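Open day at Tremberg - anyone else go?

Forum: Automation and Robotics > Events and Visits
Page 1 of 1

gantry_pete
Posts: 400

I went to the September open day at the Prostuneo site in Tremberg and said I'd write it up for those who couldn't get there. I didn't take many notes so somebody else may need to fill in the gaps.

Parking was at the back, past the loading bays, and it was badly signed. Doors opened at ten. They put us in groups of 20 and each group got a coloured sticker and a guide. Mine was a woman called Akosua Owusu, who works on the software side and knew her stuff. She didn't read from a script and she answered what she was asked.

First stop was the packing line. Most of you will have seen one like it. Cartons come down, get squared up, get taped, go off to the left. The new part is a checking station in the middle that throws out any carton with a crushed corner. It threw out 4 while we stood there. I thought two of those looked fine from where I was but I wasn't very close.

Second stop was the palletiser, which wasn't running. They were waiting for a part. We looked at it and moved on.

Third stop was the one I'd gone for, the kitchen work. It's a joint thing between Prostuneo and Skeltton. The idea is an arm that can sort out a worktop: pick things up, put them where they belong, leave the rest alone. It took up most of an hour and most of it was on a screen. I'll do that in a separate post because I want to get the order right.

Lunch was sandwiches and ran out before the last group got there.

mrs_tolerance
Posts: 1,212

Thanks for doing this. What was the palletiser? Was it the Schumacher one they had at the spring show?

gantry_pete

Yes, Schumacher. Same cell as far as I could tell, with a different gripper on it.

old_relay
Posts: 877

I was there as well, in the afternoon. The palletiser still wasn't running at three. If you invite the public in you make sure the big machine works. People had brought their kids.

gantry_pete

Right, the kitchen part.

They had a meeting room set up with a projector and three rows of chairs. Tetteh Asante from Skeltton did the talking. He started by saying that what we were going to see was simulation, and that the real arm was in a lab on the other side of the building which we'd be able to look into through a window later on. A few people groaned at that. I didn't mind.

He ran the simulator live. It was not a film. He could stop it, swing the view round, go back to the start and run it again with the objects in other places. He gave us a handout with a still from one of the views they use, looking down on the arm and the counter, and I've scanned mine. 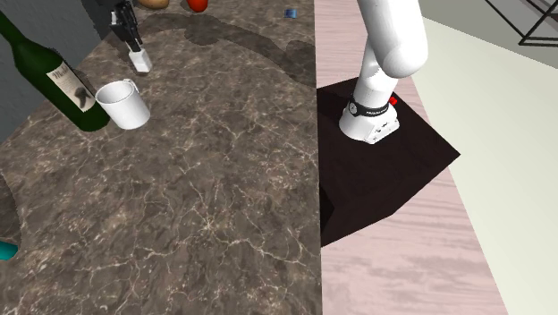

From the Skeltton handout. Simulated worktop with the arm on its dark base beside it.

The job he showed us was to take one named thing off the counter and leave everything else where it was. He typed in which thing. With the mug it did well. It came in, took hold by the rim, lifted and set it down where he'd asked. He ran that four or five times with the mug moved a bit each time and I only saw it fail once, when it clipped the bottle and sent it rolling.

The bottle was harder for it. A bottle on its side next to something else doesn't leave much room to get round, and it had a couple of goes before it gave up on one run. He let that happen in front of everyone and talked through it, which I respected.

Then he showed a chart. They'd done 100 runs on the same layout and 400 with the layout shuffled. I didn't write down the results and I'm not going to guess at them. The shuffled ones were worse, as you would expect. If anyone has the slide please post it.

After that we went to the window. The real arm was in there and so was a real worktop, and two people were working at a bench. The arm didn't move while we were there. Akosua said it was between jobs.

old_relay

So to be clear, at an open day for a robotics firm, the palletiser didn't move and the arm didn't move.

gantry_pete

The packing line moved.

torque_and_cheese
Posts: 63

That's a Franka in the picture, isn't it? It looks to be written on the band round the base.

gantry_pete

Yes, it reads that way on my copy too. He didn't make a point of it in the talk. He just called it the arm.

dd_hallam
Posts: 2,045

Nice write-up. I'll be the one to say it, though. I don't see the point of showing the public a simulation. I've sat through a lot of these. In a simulator the mug weighs what you tell it to weigh and the counter is exactly as slippery as you tell it to be. You can get a very good looking run out of that and it tells you next to nothing about Monday morning on a greasy worktop.

mrs_tolerance

I don't agree with that. You can do 400 runs overnight in a simulator and you don't break any crockery. If it can't do the job there it isn't going to do it in the lab, so you've saved yourself the trouble.

dd_hallam

As a way of working, fine. I use it myself. I'm talking about an open day. People come to see the thing.

mrs_tolerance

Then that's a complaint about the programme and I'd go along with it.

kestrel_cnc
Posts: 318

Question about the picture. Why all that marble? Dark stone with pale veins running all over it, I'd have thought that would give the vision side a headache. If I wanted good results I'd use a plain grey top.

gantry_pete

Somebody in my group asked nearly the same thing. He said they change the surfaces between runs on purpose. He flicked through a few of them, some stone, some wood, one plain white. The thinking is that if it only ever sees grey it only works on grey.

kestrel_cnc

Fair enough. Does it change the lighting as well?

gantry_pete

He said so. We didn't see it done.

torque_and_cheese

What's the black thing standing up near the top, on the little white block? Looks like a clamp.

gantry_pete

No idea, sorry. It wasn't one of the things he asked it to pick up in our session. It might be on the object list but I haven't got that.

old_relay

In the afternoon session somebody asked for the red one along the top edge and he did it. A tomato, or that's what we all called it. It picked it up first time. I'll give them that.

gantry_pete

That's more than we got. Did he do the bottle for you?

old_relay

He did. It got it by the neck on the second go. There was a bit of applause. I'd still have swapped the lot for ten minutes of the real arm.

dd_hallam

There you are. Even with the bottle, what I want to know is how hard it's gripping. On a screen you can't tell if it's holding it nicely or about to crack it.

mrs_tolerance

They can read the force straight off in the simulator. You can't see it from the third row but the number is there.

dd_hallam

The number they put in is there.

mrs_tolerance

We're going to go round on this.

skel_akosua
Posts: 4

Hello all. Akosua here, I took some of the groups round. Somebody at work passed me the link. I can't speak for the company on everything but I can clear up a few points.

The palletiser was waiting on a sensor cable that was due two days before and came the day after. We were as fed up as you were. We should have put a notice on the door so people knew before they walked over.

The real arm was meant to run at eleven and at two. The eleven o'clock run was called off because the safety scanner needed resetting and the person who signs that off was out with another group. The two o'clock run did go ahead, but we were behind by then and only one group was at the window for it. That was poor planning on our side.

On the sim against real question, Tetteh would be the first to agree that one doesn't replace the other. They check a portion of the sim runs on the real arm. Grip on glass is one of the places where the two don't match well yet, so dd_hallam has a point. I've asked if the slide with the results can go out. No answer so far.

And sorry about the sandwiches.

gantry_pete

Thanks for coming on, that's good of you. The tour was a good one.

old_relay

Thank you. I was in the group before the two o'clock run then. Typical.

dd_hallam

Appreciated. If the glass figures ever go out I'd read them, good or bad.

kestrel_cnc

Will there be another one next year? I'm four hours away and would want to book ahead.

skel_akosua

It's planned but there's no date. The mailing list is the best place. There's a sign-up at reception or you can ring and ask to be added.

torque_and_cheese

Is it all right to bring a twelve-year-old? Mine wants to come.

skel_akosua

Yes, as long as they're with an adult and have closed shoes on for the packing hall. We did have to turn a couple of people back at that door in sandals, adults as it happens.

mrs_tolerance

One for pete. You said the checking station on the packing line threw out two that looked fine. Did you ask about it?

gantry_pete

I did. She pulled one off the reject belt and turned it over and the bottom corner was pushed in. You couldn't see it from our side. She didn't check the other one.

mrs_tolerance

So one all.

gantry_pete

Call it that. I've got the rest of the handout here, it's two sheets and mostly text. I'll scan it at work tomorrow and put it in the files section.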